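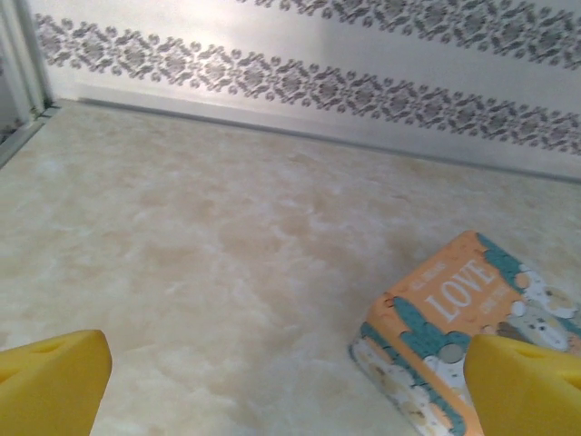 Ermanno Amato는 지난번 글에 손가락 평행도를 조립 직후에 한 번만 맞추면 폼이 눌리면서 다시 틀어진다고 댓글을 남겼다. 패드를 붙이고 하루 두었다가 다시 재라는 내용이었다. 직접 확인해 보니 맞는 지적이어서 이번 글에서는 영점 조정을 두 번으로 나누었다.

Plerkton 그리퍼 손가락 교체와 손목 카메라 정렬
2025년 8월 23일

이 글은 손가락 조립, 패드 부착, 서보 영점, 카메라 정렬, 시험 파지의 순서로 되어 있다. 팔 본체의 조립과 배선은 4월에 올린 글을 기준으로 한다. 제어 보드는 Karkent, 설정 프로그램은 Semance를 쓴다. 다른 보드를 쓰는 경우 아래의 서보 값은 그대로 옮기지 말고 직접 측정해야 한다.

준비물
- 출력한 손가락 한 쌍(노란색, 격자형)
- 폼 패드와 얇은 양면테이프
- M3 볼트, 육각 렌치
- 버니어 캘리퍼스
- 시험용 물체: 뚜껑 있는 상자 하나, 가벼운 종이 상자 하나

1. 손가락 조립
출력물의 서포트를 제거한다. 격자 안쪽에 남은 찌꺼기는 핀셋으로 빼낸다. 칸 하나라도 막혀 있으면 좌우의 휘는 정도가 달라진다. 볼트 구멍은 드릴로 넓히지 말고 볼트를 한 번 끝까지 넣었다 빼서 나사산을 낸다.

손가락을 캐리지에 얹고 볼트를 가볍게만 조인다. 손으로 밀어 두 끝을 맞댄 상태에서 위쪽과 아래쪽의 틈을 비교한다. 틈이 위아래로 다르면 캐리지와 손가락 사이에 심을 끼운다. 두 손가락에 같은 두께를 끼울 필요는 없다. 맞춘 다음 볼트를 대각선 순서로 조인다.

2. 패드 부착
접착면을 알코올로 닦고 말린다. 패드는 손가락 윤곽보다 조금 크게 잘라 붙인 뒤 칼로 모서리를 따라 다듬는다. 손끝까지 덮으면 닫힐 때 패드끼리 먼저 닿으므로 끝부분은 비워 둔다. 붙인 뒤 집게로 눌러 하루 둔다.

3. 서보 영점
서보 전원을 끄고 손가락을 손으로 완전히 연다. 전원을 켜고 Semance의 관절 화면에서 현재값을 읽는다. 우리 쪽 값은 열림 243, 닫힘 2,032였다. 닫힘 값은 손끝이 닿는 순간의 값이고, 모터가 힘을 주어 더 누르는 위치가 아니다. 닫힘 값을 지나치게 잡으면 대기 중에도 전류가 계속 흐르고 기어가 뜨거워진다.

열림 상태에서 손끝 사이 거리는 캘리퍼스로 79 mm가 나왔다. 이 값을 gripper_max_width에 넣는다. 단위는 미터이므로 0.079로 적는다. 하루 뒤 같은 측정을 반복하고, 달라졌으면 나중 값을 쓴다.

4. 시험 파지
처음에는 전류 제한을 49로 둔다. 단위는 퍼센트다. 뚜껑이 있는 상자를 쓸 때는 경첩이나 걸쇠가 패드에 걸리지 않는지 먼저 확인한다. 금속 부품의 모서리는 폼을 쉽게 찢는다. 접근은 비스듬히 해도 되지만, 뚜껑 테두리에 힘을 주기 전에 속도를 절반으로 낮춘다.
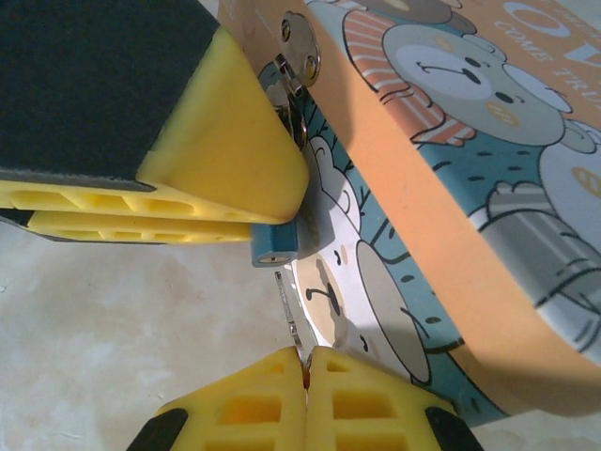
그림 2. 틴 상자 옆의 격자형 손가락. 뚜껑 테두리에 경첩판과 걸쇠가 있다.

손가락이 물체에 닿은 뒤에도 위치 오차가 줄지 않으면 즉시 정지하도록 설정한다. Karkent 보드에서는 stall_timeout 항목이 이 역할을 한다. 기본값은 길어서 얇은 상자가 눌릴 수 있다. 종이 상자로 먼저 값을 줄여 가며 시험한다.

잡은 물체가 한쪽으로 돌아가면 다음을 순서대로 점검한다.
- 좌우 손가락의 볼트 조임
- 패드가 밀리거나 들뜬 곳
- 상자를 잡은 위치와 무게중심의 차이
- 손목 회전축의 유격

5. 손목 카메라 정렬
카메라는 두 손가락이 화면 아래 양쪽 모서리에 들어오도록 기울인다. 손가락이 화면에 전혀 없으면 물체와의 상대 위치를 판단하기 어렵고, 너무 많이 들어오면 작업면이 가려진다. 좌우가 비슷한 크기로 보이는지 확인한 뒤 브래킷을 고정한다.

노출은 수동으로 둔다. 밝은 벽과 무늬 있는 바닥이 함께 들어오면 자동 노출이 팔의 움직임에 따라 계속 바뀐다. 화이트밸런스도 고정한다. 조명을 바꾼 날에는 두 값을 다시 잡는다.

기준 자세에서 그리퍼를 연 채로 프레임 한 장을 저장해 두면 나중에 브래킷이 틀어졌는지 비교할 수 있다.
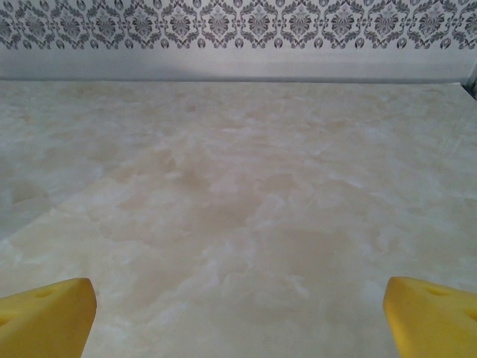
비교는 Pîrvu 스크립트로 한다. 저장한 기준 프레임과 현재 프레임에서 손끝 위치를 찾아 픽셀 차이를 출력하는 짧은 코드다. 차이가 허용치를 넘으면 소프트웨어로 보정하지 말고 브래킷 볼트부터 다시 조인다. 보정값을 누적해서 쓰면 어느 부품이 움직였는지 알 수 없게 된다.

대리석 무늬처럼 윤곽이 흐린 작업면에서는 특징점이 적게 잡힌다. 이때는 스크립트의 region 옵션을 finger로 두어 손가락 영역만 쓰게 한다. background로 두면 벽 무늬가 반복되는 곳에서 잘못 짝지어지는 경우가 있다.

6. 설정 저장
서보 값, 최대 폭, 전류 제한, 카메라 노출을 한 파일에 저장하고 손가락 버전을 파일 이름에 넣는다. 패드만 교체한 경우에도 새 파일로 저장한다. 이전 손가락으로 되돌릴 때는 파일을 불러온 뒤 3번의 닫힘 값을 반드시 다시 잰다.

폼이 아닌 고무 패드로 바꿀 때의 마찰 차이는 아직 측정하지 않았다. 두께가 다르면 1번의 심 조정부터 다시 해야 한다.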